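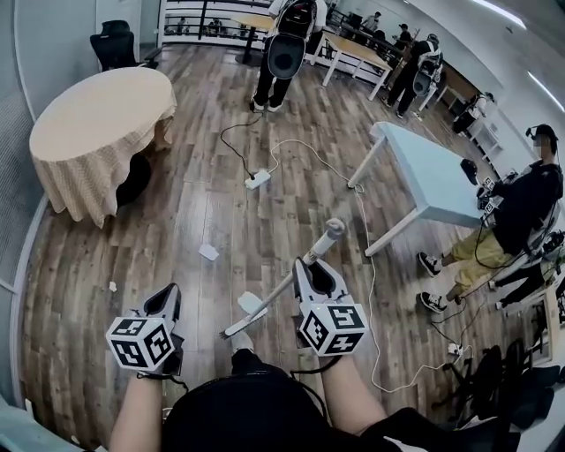

Steam mops on sealed wood floors: worth it or a scam?

plankton_ed
Wallton wants $231 for the Nisance steam mop and the box says "safe for all sealed wood." Has anyone run one for more than a season? I don't trust that word "all."

Egan_St_Mom
Had mine since March. Floors look great, no streaks, and I only do it every other week. I think people repeat the warnings without ever trying one.

Cormac Mac an tSaoi
A few months proves nothing. Steam gets into the seams and you see the damage later, when the edges start to cup. I paid for 4 boards to be replaced and the flooring company wouldn't cover a cent. Read your floor warranty before you read the mop box.

Egan_St_Mom
Was your finish worn already? Mine was redone right before I bought it. Kind of matters.

Cormac Mac an tSaoi
Finish was 10 years old. Fair point. Still wouldn't do it.

goteo_fan
The Goteo flat mop is a lot cheaper and the pad goes in the wash. Wring it hard and you're done.

plankton_ed
You have "fan" in your name, so forgive me if I wait for a second opinion. What does it do on dried mud?

goteo_fan
Smears it if you don't sweep first. Same as every mop ever made.

plankton_ed
OK. Keeping my $200 and change for now. Going to dig out the warranty tonight.

Recent threads
Squeaky stairs, carpet side
Does vinegar dull polyurethane?
Felt pads that stay on chair legs

Contact us | Copyright, all rights reserved | Back to top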